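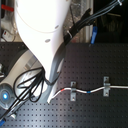

A white cable held by two metal clamps on the work table at Stendix.

By Maiara Rocha
October
3 comments | 90 shares

Stendix has started teaching its robot arms to handle cables by having workers steer them by remote control. An operator moves a hand controller, the arm follows, and each run is saved for training.

The cable has a band of red tape and a band of blue tape. Operators use them as reference points, said Dzintra Rebane, who leads the project.

"A cable bends differently every time you touch it," Rebane said. "It's easier to show the arm than to write out the steps."

Five operators have recorded 1,777 runs so far. Josué Figueiredo, one of the five, said a new person needs a few days of practice before the runs are good enough to keep.

The company plans to add connectors next.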